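Emulsion or eggshell for a north-facing box room - sheen, light and touch-ups
Decorating and Finishes > Interior Paint

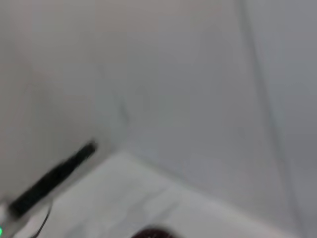

saltmarsh_ed
The room I have in mind is a north-facing box room, plastered last October and mist coated since. I have to choose between a dead matt emulsion and a water-based eggshell for the walls. The ceiling will be matt whatever happens. The room will be a study, so a desk against one wall, a chair that will scuff, and a single window on the short side.

I have narrowed the colour to two pale greys from the Terum range. On the card one leans warm and the other leans blue. On the wall, in the afternoon, I can't tell them apart, and by lamplight they look like different families altogether. Questions:

Does sheen change the apparent colour enough to matter at this paleness?
Is eggshell on fresh plaster asking for trouble?
Can matt be touched up after a year without a visible patch?

thirdcoat
Taking them in order. Yes, slightly. A sheen reflects some of the window back at you, so a pale grey in eggshell reads lighter from one side of the room and darker from the other. In a small room you notice it most where two walls meet.

Eggshell on fresh plaster is fine provided the plaster is properly dry and the mist coat was thin. If the mist coat was put on thick it will have sat on the surface, and the first strong coat over it can pull it off with the masking tape. Press some tape on in a corner and pull. If it comes away clean, carry on.

Touching up matt works if you kept paint from the same batch and you use the same tool you used first time. Roller over roller. A brush dab on a rolled wall will always show.

plumbline_7
Disagree on the last one. I have touched up dead matt with a small brush many times and it vanishes, as long as the paint is thinned by a tenth or so and the edges are feathered out. The patches that show are on durable matt, the scrubbable sort, because it has a slight sheen whatever the tin says.

thirdcoat
The scrubbable sort is what most people are buying now, so my point stands for most walls. Agreed on the old chalky type.

saltmarsh_ed
Tape test done in two corners and behind the door. Clean in the corners. Behind the door it lifted a strip about as wide as my thumb, down to bare plaster.

thirdcoat
Scrape back until you reach paint that won't lift, sand the edge with 180, wipe the dust off and mist that area again at a thinner mix. Leave it overnight and test again before any top coat.

grainfill
On the colour question, stop looking at the card. Paint two sheets of lining paper, two coats each, leave a white border, and pin them to different walls. Move them twice a day for a few days. Cool north light takes the warmth out of a pale grey, so if you like the blue one on the card you may find it too cold by January. I would go for the warm one in that room without much thought.

plumbline_7
Lining paper is more absorbent than misted plaster and dries to a different finish. I would paint straight on the wall and sand the ridges afterwards.

grainfill
The ridges are exactly the problem. Sample squares on the wall show through eggshell in raking light, even sanded. I have had to skim over them. For judging colour the difference in absorbency is too small to matter after two coats.

saltmarsh_ed
I will use the paper. What about the bulb? I currently have a single cool white one in there.

ohmslaw_lite
Change that before you judge anything. Get a warm white with a decent colour rendering figure and leave it in. Half the arguments on this board about greys turning green or lilac come down to the lamp. The cheap strip lights are the worst for it.

dustsheet
Unpopular view, but I'd skip both and use the Trellodari mid-sheen. I did a hall and landing with it, 5 litres over two coats with a bit left in the tin, for 187 all in including rollers and tape. It has had bags and a pushchair dragged along it and it wipes down.

thirdcoat
Mid-sheen on new plaster in a room with one window at the end? Every trowel mark will be on show. Light along the wall is the worst case. It is fine in a hall where the light comes from overhead.

dustsheet
Depends on the plasterer. Mine was good.

thirdcoat
Then you were lucky. I would hold a torch flat to the wall after dark before deciding. If the shadows bother you at that stage they will bother you more under sheen.

saltmarsh_ed
Torch test done around 9 pm. The long wall is good. The window wall has a shallow dip under the sill and a ridge where two passes met. Sanding or filler?

plumbline_7
Ridge: sand with 120 on a block, then 180. Dip: fine surface filler on a wide knife, two thin passes. Spot prime both or the filler will flash through the emulsion.

saltmarsh_ed
Ordered matt for all four walls, the warmer grey, and a small tin of eggshell in the same colour for a band behind the chair. Will report back on whether the join is visible.

grainfill
It will be visible. Put a rail over it.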